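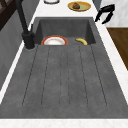 À quelle fréquence faut-il détartrer un évier en composite de granit ?
Une fois toutes les deux semaines suffit si l'eau de votre commune est dure, et une fois par mois si elle est douce.

J'ai écrit cette page après avoir changé de cuisine en janvier. Avant, j'avais l'inox et je frottais avec n'importe quoi. Avec le composite gris, on voit un voile blanc qui revient toujours, et beaucoup de gens croient que la matière est usée. Le plus souvent c'est seulement du calcaire, avec un peu de graisse qui reste prise dedans.

Ce qu'il faut préparer
Vinaigre blanc ménager
Liquide vaisselle ordinaire
Une éponge douce et une brosse en nylon
Un chiffon microfibre bien sec
De l'huile minérale alimentaire (facultatif)

Étape 1 – Dégraisser
Lavez toute la surface à l'eau chaude avec quelques gouttes de liquide vaisselle. Il ne faut pas sauter cette étape, car le vinaigre travaille mal sur le gras. Rincez.

Étape 2 – Détartrer
Mélangez une part de vinaigre et une part d'eau. Imbibez du papier absorbant et posez-le sur les zones blanches pendant quatre minutes. Si votre plan de travail est en marbre, faites très attention : le vinaigre attaque le marbre et laisse une marque mate qu'on ne peut pas enlever soi-même. Travaillez avec peu de liquide et essuyez tout de suite chaque goutte qui tombe à côté. Ma voisine Ragnheiður Lykkegaard préfère l'acide citrique, mais pour le marbre le danger est le même.

Étape 3 – Brosser
Passez la brosse en petits cercles, sans appuyer. Dans les rainures d'un égouttoir, suivez le sens de la rainure. Pour un dépôt ancien, recommencez l'étape 2 une deuxième fois, jamais avec une lame.

Étape 4 – Rincer et sécher
Rincez longtemps, puis séchez avec le chiffon. Sécher chaque soir prend une minute et retarde beaucoup le retour du voile.

L'huile, oui ou non ?
Sur un évier foncé, une très fine couche d'huile minérale rend la couleur plus profonde. L'effet dure peu de jours. N'utilisez pas l'huile d'olive, elle devient collante et elle sent mauvais.

À éviter
La javel pure, les poudres abrasives, le déboucheur versé directement sur la matière. Ne mélangez jamais la javel et le vinaigre, le gaz est toxique.

Mise à jour du 30/8/19 : Wendell Esposito m'a demandé si la pierre d'argile convient. Sur une tache de thé, oui, avec beaucoup d'eau – mais essayez d'abord dans un coin.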